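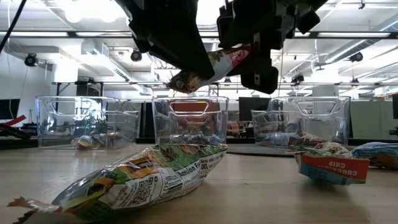
Kilton Snack Prices: read me first

Version 2, last changed 20 Nov 2021
Kept by Seon-mi Byun

What this is

A table of shelf prices and pack weights for crisps, nuts, biscuits and small chocolate bars sold in Kilton. I began it because I kept reading that packs were shrinking while prices stayed put, and most of the articles saying so leaned on two or three products picked for effect. I wanted to see what a plain list would show. So far it shows less than the headlines claim and more than the shops admit.

Please don't quote it as proof of anything until you've read the section on problems.

Where the numbers come from

Prices were copied by hand from shelf labels in 9 shops. Two of them, Suvalier and Vanance, are proper supermarkets. The others are corner shops, a petrol station and the kiosk at Bowen Road. Weights come from the print on the pack. I have not weighed the contents, so if a pack says 40 g and holds 37, this table believes the pack.

Multipacks are listed as the whole pack, with the number of bags in a separate column. Some people divide the price by the number of bags and call it a single-bag price. You can't buy one bag out of a multipack, so I wouldn't.

Files

prices.csv — one row per product, per shop, per visit
shops.csv — shop code, type of shop, whether it has a loyalty scheme
changes.txt — corrections, newest at the top

Columns in prices.csv

There are 16 columns. Most explain themselves. These don't:

shelf_price: what the label said, in pence. Sometimes the till disagreed. Where I noticed, the till price is in till_price, but I didn't buy everything, so a blank there means nothing at all.

offer: yes or no. "Yes" only means the shop called it an offer. Vanance had the same biscuits "reduced" on every visit I made, and I have my doubts about what they were reduced from.

card_price: the price with a loyalty card. Left blank if there isn't one. Don't mix this with shelf_price and then announce that prices have fallen.

weight_g: printed weight. Where the pack gave a weight per bag only, I multiplied.

same_as: the code of an older row, if I think it's the same product in a new size. This is my judgement and it is the weakest column in the whole table. Makers change the recipe, the name and the pack together, and after that "the same product" is a matter of taste.

Known problems

The first visits were in March and the shop list changed after that, so early and late rows aren't a fair match. Filter by shop code before you compare anything.

Corner shops are patchy. If a product had no label I left it out, which probably drops the cheaper end of the stock. I can't tell how much this matters.

Own-brand goods are thin on the ground. I only started noting them in version 2.

Kilton is one town. I've had a message asking for the "national trend" from this file. There isn't one in it.

An average across all rows is close to useless. It mixes salted peanuts with chocolate bars, and it moves whenever I add a shop. I've seen it worked out to two decimal places anyway.

What you might use it for

Checking a claim about one product in one shop. Teaching someone to tidy a messy table. Arguing with a supermarket, if you have the patience — Suvalier took my letter about unit prices and sent back a leaflet on healthy eating.

Corrections

Send the row number, the shop and the date you saw the other price. A photo of the shelf label helps. "It's cheaper where I live" doesn't.

Terms

Free to copy and change. Say where you got it, and keep this file with the data.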